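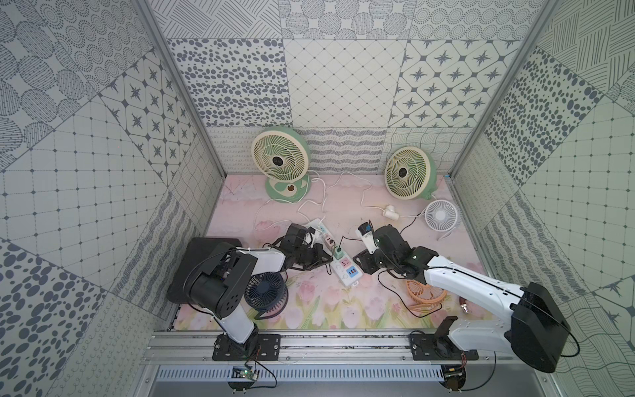 8월 작업 노트: 멀티탭과 선풍기 배선 정리

오후 2시 조금 넘어서 시작

점심 먹고 내려와서 미뤄 두었던 멀티탭 정리를 드디어 시작했다. 지난달부터 해야지 해야지 하면서 계속 넘겼던 일인데, 더워서 선풍기를 하루 종일 켜 두게 되니까 더는 미룰 수가 없었다. 누가 나중에 이 노트를 보고 똑같이 따라 할 수도 있으니 좀 길어지더라도 순서대로 적어 둔다. (내가 원래 말이 많은 편이라 그런 것도 있습니다. 이해해 주세요.)

바닥에는 튤립 매트를 그대로 깔아 두었다. 연한 분홍 바탕에 분홍 튤립이 찍힌 그 매트다. 처음에 들여왔을 때는 작업장에 이게 웬 꽃밭이냐는 말을 들었는데, 써 보니 까만 케이블이 아주 잘 보여서 나는 마음에 든다. 회색 매트 위에서 검은 선을 찾느라 눈을 찡그리던 때를 생각하면 지금이 훨씬 낫다. 다만 흰 전원선은 분홍 바탕에서도 생각만큼 또렷하지 않아서, 선풍기 선이 매트를 빙 돌아오는 부분은 손으로 한 번씩 짚어 가며 확인하는 편이 좋다.

멀티탭

색깔 소켓이 달린 흰색 멀티탭을 매트 한가운데에 비스듬히 놓고 썼다. 반듯하게 놓으면 보기에는 좋은데 양쪽에서 들어오는 선이 자꾸 같은 자리에서 겹친다. 비스듬히 두니까 뒤쪽 선풍기에서 오는 선과 앞쪽 선이 갈라져서 한결 편했다. 분홍, 초록, 빨강, 파랑으로 나뉘어 있는 것도 이번에 제대로 덕을 봤다. "위에서 세 번째" 같은 말은 멀티탭을 돌려놓는 순간 뜻이 없어지는데, "초록 옆"이라고 하면 다들 바로 알아듣는다.

이 멀티탭은 쿠르니에(Kurnier) 쪽 자재함에서 가져온 것으로, 장부에는 166번으로 올라 있다. 번호 스티커가 떨어지면 새로 붙이지 말고 장부부터 확인해 주세요. 지난번에 엉뚱한 번호를 붙여서 한참 헤맨 적이 있다. 그날 장부를 처음부터 끝까지 넘겨 보느라 오후가 다 갔다.

초록 플러그는 중간쯤 꽂아 둔 그대로 두었다. 검은 선이 나가는 플러그인데, 이번 정리에서 기준점으로 삼기로 한 녀석이다. 다른 걸 다 뽑더라도 이것만은 자리를 지키게 해 두면 나머지 순서를 기억하기가 쉽다. 검은 머리가 달린 작은 흰 플러그는 그 근처로 들어갈 차례인데, 몸집이 작다고 얕보면 안 된다. 선이 가늘어서 플러그 몸통을 잡지 않고 선을 잡아당기면 금방 상한다. 꽂을 때도 뺄 때도 꼭 몸통을 잡을 것.

선풍기 둘

초록색과 크림색이 섞인 탁상 선풍기 두 대는 뒷벽 쪽에 세워 두었다. 크림색 둥근 망에 민트색 받침이라 튤립 매트와 같이 놓으면 묘하게 어울린다. 누가 일부러 맞춘 것도 아닌데 여름 피크닉 같은 분위기가 난다! 하루 종일 선만 만지고 있다 보면 이런 것도 꽤 위안이 된다.

원래는 둘을 나란히 붙여 놓을 생각이었다. 그런데 그렇게 두면 전원선이 뒤에서 서로 감겨 버려서, 하나만 옮기려고 해도 두 대가 같이 끌려온다. 사이를 띄워서 하나는 가운데에서 살짝 왼쪽, 하나는 그보다 오른쪽으로 두는 배치로 정했다. 매트 위에서 선이 둥글게 돌아 멀티탭까지 오는데, 이 여유는 줄이지 말고 남겨 두자. 케이블 타이로 바짝 묶었다가 선풍기를 조금 돌리려고 타이를 잘라 내는 일을 올해만 몇 번을 했는지 모르겠다.

선풍기 값은 두 대에 78유로였다. 너드햄(Nudham) 카탈로그에서 제일 싼 것은 아니었지만, 받침이 넓어 보여서 골랐다. 가벼운 선풍기는 선이 조금만 당겨져도 고개부터 넘어가는데 이 두 대는 아직 그런 말썽을 부린 적이 없다. 망 청소는 따로 날을 잡아야 할 것 같다. 크림색은 먼지가 앉으면 티가 금방 난다.

어댑터

작은 흰색 플러그 어댑터는 오른쪽 선풍기 앞쪽 매트 위에 내놓았다. 이번에 쓸지 말지 마지막까지 망설이다가 일단 꺼내만 둔 것이다. 어댑터를 끼우면 플러그가 위로 올라와서 옆 소켓을 덜 가리는 장점이 있는데, 대신 키가 높아져서 선 무게에 기우뚱하기 쉽다. 자라미요(Jaramillo) 작업대에서는 그렇게 잘 쓰고 있다고 들었다. 우리 쪽은 선이 옆으로 길게 빠지는 편이라 똑같이 될지는 잘 모르겠다. 다 쓰고 나면 작은 부품 서랍으로 돌려보내 주세요. 매트 위에 두면 튤립 사이에서 잃어버린다. 농담 같지만 지난번에 같은 크기의 어댑터를 이틀 동안 찾았다.

앞쪽 회색 배선 덕트

틈이 나 있는 회색 덕트는 이번에는 손대지 않기로 했다. 안에 든 선까지 꺼내기 시작하면 오늘 안에 끝나지 않을 게 뻔하다. 다음에 열 때는 덮개를 한쪽 끝에서부터 천천히 벗기고, 나온 선마다 종이 꼬리표를 먼저 단 다음에 빼는 걸로 하자. 꼬리표는 지르네티(Zirnetti) 상자에 60장 들어 있는 것을 뜯었고, 절반 넘게 남겨 두었다. 연필로 쓰면 손때에 지워지니까 유성펜으로 쓸 것.

부하 계산

혹시나 해서 한 번 더 적어 둔다. 우리 작업장 규칙은 멀티탭 하나에 3,000와트를 넘기지 않는 것이다. 탁상 선풍기 두 대와 작은 충전기 종류로는 그 근처에도 못 가지만, 겨울에 선풍기 자리에 히터를 꽂으려는 유혹이 꼭 온다. 히터는 벽 콘센트에 따로 꽂는다. 멀티탭에 멀티탭을 이어 꽂는 것도 안 된다. 잠깐이면 괜찮겠지 싶을 때가 제일 위험하다.

순서 메모

오늘 정한 순서는 이렇다. 먼저 초록 플러그를 확인하고 건드리지 않는다. 그다음 작은 흰 플러그를 넣고 가는 검은 선이 다른 선 밑에 깔리지 않았는지 본다. 선풍기는 왼쪽부터 꽂고 오른쪽을 나중에 꽂는다. 반대로 하면 오른쪽 선이 왼쪽 선 위로 넘어가서 다시 빼야 한다. 별것 아닌 것 같아도 네 번쯤 되풀이하면 꽤 지친다.

뺄 때는 거꾸로 오른쪽 선풍기부터 뺀다. 뺀 선은 크게 감아서 선풍기 받침 뒤에 기대어 놓고, 좁게 접어서 묶지 않는다.

오후 5시쯤 덧붙임

USB 포트 쪽은 아직 손을 못 댔다. 충전선 길이가 제각각이라 색깔별로 나눌지 길이별로 나눌지 결정을 못 했는데, 나는 길이별이 낫다고 본다. 의견 있으신 분은 이 밑에 적어 주세요. 그리고 매트 모서리를 한 번 눌러서 펴야 한다. 내일 무거운 책 몇 권을 들고 내려올 생각이다.

남은 일: 선풍기 망 닦기, 어댑터 서랍에 넣기, 장부 166번 옆에 위치 고쳐 쓰기, 유성펜 한 자루 더 사 오기.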